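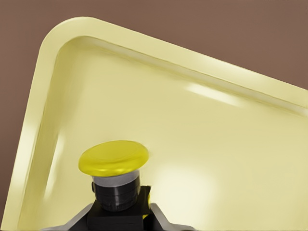 Most of you will have seen the Halex rule change by now, so I'll skip the outrage and get to what it does to our entry. Yellow buttons go in the yellow tray, reds in the red, and the score now comes from the wrist view alone. This would suit me better if the lighting in the Sovitz scene were kinder. Yellow cap, yellow tray, and a fat white patch of glare on the tray floor just beside the silver band. You and I can tell the cap from the tray because the cap is a much stronger yellow. Our colour threshold, which I wrote at one in the morning and have defended ever since, is less sure.

Replying to the questions below, in an order that suits me.

On Saturday, October 10, 2020, someone in the Drira half of the team wrote:

> Hi all,
>
> Before we burn another weekend on this, can somebody tell us:
>
> - are both arms meant to be working at once, or do they take turns?
> - does a button have to be lying down in the tray to count?
> - who decides what happens when two of them are close together?
> - is the Howlader room booked for Tuesday or are we on the stairs again?
>
> Also the shared log says 388 attempts and we make it fewer. Not accusing anyone.

Taking the log first, as it was definitely an accusation. 388 is the number of times the script was started. It includes every run where it fell over before either arm moved, plus the afternoon I left it in a loop and went to the shop. If you want a number for the report, use the filtered one, once somebody has written the filter. I had assumed that was the Drira half. I gather the Drira half had assumed it was me.

The two arms next. They both work at once. In the overhead view the right arm can be down at the pile while the left is over in the red tray, and they have the whole open middle of the table to stay out of each other's way. What we don't have is any rule for when they both want the pile. It's four small things within a hand's width of each other, and I don't fancy watching two grippers negotiate over it. My proposal is that the right arm owns the pile and the left arm waits until it has gone. Yes, it's slower. We were never going to win on speed.

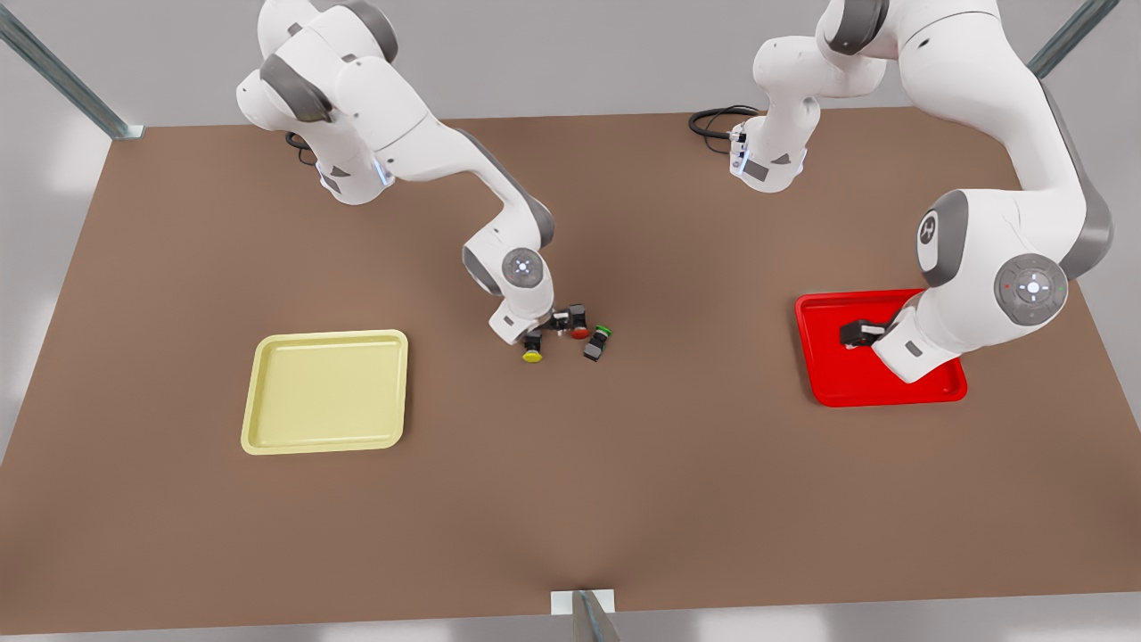

Does it have to be lying down?

No. I read the rules twice and the word is "within", with nothing about which way up. The button can be on its side, on its cap, or balanced in some manner that offends you personally, as long as it is inside the rim. We get 40 points for a correct tray and lose the lot for a wrong one.

My favourite case is the one stood on its head in the yellow tray, flat on its yellow disc with the grey block up in the air like a small block of flats. Perfectly legal. The trouble is that from the wrist it's mostly grey and black, with a thin bit of yellow at the bottom and a dab of teal on the side, so a colour check has very little to go on. Please can whoever has the labelling script add "inverted" as a tag? I'd sooner know how often it comes up than argue about it in the corridor.

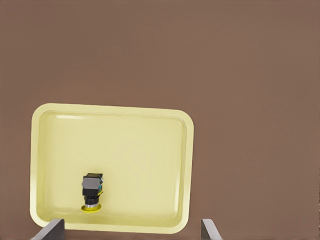
Two close together

This is the one I have no answer to. Take the green and the red lying on the table with their caps almost meeting. The jaws open wide enough that you could persuade yourself to go for both, and our planner, being an optimist, would love to. I want it stopped. Things to try, cheapest first: go for the grey block end, as those two ends point away from each other; nudge one aside with a closed gripper; skip the pair and come back later. I've had a stab at the first and it is in the branch with the silly name. Someone else may have the nudging, with my sympathy. And note the wires sticking out of the side of the red one. I don't know whether the simulator lets the fingers collide with those or passes straight through, and I'd like to find out before the judges do.
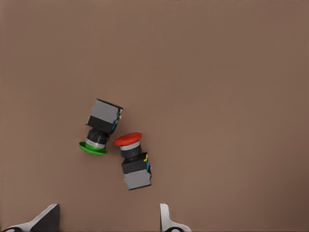 Tuesday and the room

Howlader is booked, but only for 40 minutes, after which the chess people have it and they are not to be trifled with. Bring chargers. The sockets on the window side still don't work, and reporting them in March has had the usual effect.

If you're running anything overnight before then, put your initials in the log. Mine is the one that says "shop".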